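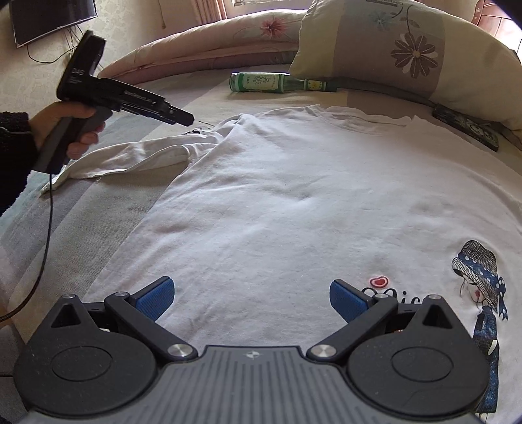 The Bed Is the Best Table in the House for Folding
by Verena Hubmann
24/08/2025

Every household guide I have read tells you to fold laundry on a table. The table should be waist high, clean and hard, and the clothes should be fresh from the dryer. I have a table like that. I have stopped using it for laundry, and I think most people with an ordinary-size home should do the same.

My argument is for the bed. A bed is the largest flat surface most of us own. A long-sleeved T-shirt with its sleeves out is a wide thing, wider than people remember when they are buying a desk or a folding board. On my kitchen table the cuffs hang over both sides and pull the shoulders crooked. On the bed the whole shirt lies down at once, and you can see which sleeve has rolled itself up and needs to be pulled straight before you start.

The usual complaint is that a mattress is soft, so the creases won't be sharp. I accept that. I don't need sharp creases in a T-shirt. A dress shirt is another matter, and I iron those, two or three at a time, on a board in the hallway. Cotton jersey doesn't hold a crease for long anyway. You smooth it with the flat of your hand, you fold it, and it goes in a drawer.

The second complaint is height. My neighbor Hauke Thiele has a bad back and says he would not last ten minutes bent over a mattress. He is right about his own back. He folds sitting down on the edge of the bed with the pile beside him, and he tried a kneeling cushion for a while but gave it up. If your bed is low and your back is bad, use the table. I would still try sitting first.

What the bed does better than any table is make you finish. Clothes on a kitchen table get pushed to one end at dinner. Clothes on a chair stay on the chair, and by the weekend they have become the place you get your clothes from. Clothes on the bed are in the way of going to sleep. In April I started tipping the basket out on the bedspread as soon as the dryer stopped, and since then I have slept beside unfolded laundry 2 times. Both times I had a cold.

I also want to say something about how the shirt itself gets folded, since I disagree with the guides there too.

The standard method is face down, sleeves in, sides to the middle, then bottom to top. It makes a neat rectangle with the front showing. It works very well for plain shirts. For a printed shirt it depends on where the print is. Most people picture a design in the center of the chest, but plenty of shirts have it low on one side, or running down to the hem, with a bit of lettering somewhere else altogether. Fold one of those the standard way and the picture may end up bent across the middle, or on the inside, and the front of your rectangle is blank. With white shirts this is a real nuisance. I have a drawer in which five white rectangles used to look exactly alike, and every morning somebody in my house pulled out all of them to find the right one.

So I lay printed shirts face up. I look at where the picture is and fold the rest of the shirt away behind it. The sleeves go under. The plain side goes under. If the picture is at the bottom, I bring the top down behind it. The result is sometimes a bit thicker on one side, and it does not match the others in size. It does tell you which shirt it is.

There is a second reason to look at the print before folding. Some prints, the thick rubbery kind and the kind with glitter in them, stick to themselves if they are folded face to face while the fabric is still warm. I ruined one of my niece's shirts like that. It had a cat on it, and after one summer in a storage box the cat had peeled off in flakes along the fold. For shirts like that I turn them inside out to wash them, turn them back on the bed, and let them lie there flat while I do the socks. By the time the socks are paired the shirt is cool.

Savita Bansal, who ran the alterations counter at Girthorpe when I worked there, thought all of this was too much trouble. Her view was that T-shirts should go on hangers and be done with. I tried it. Hangers leave bumps in the shoulders of knits, and the closet was full by the third load. Her other piece of advice I have kept, which was to pull the sleeves straight from the cuff before doing anything else. Most bad folding comes from a sleeve that was twisted to begin with, and no amount of patting afterward will fix it.

I am against most of the products sold for this job. The hinged plastic board makes every shirt the same size, and then you have to find somewhere to keep the board. Drawer dividers are useful for socks and underwear and not much else. I do like a plain bedspread. Lint shows on it, and so does a stray sock, and it can take being leaned on. I take off any throw pillows first and put them on the floor.

One caution. Don't fold on the bed if you have a cat or dog that sleeps there, unless you shake out the cover or put a clean sheet down first. White cotton picks up hair from anything. I keep an old flat sheet folded at the foot of the bed for this. It comes out with the basket and goes back when the basket is empty, and every second week it goes in the wash with everything else.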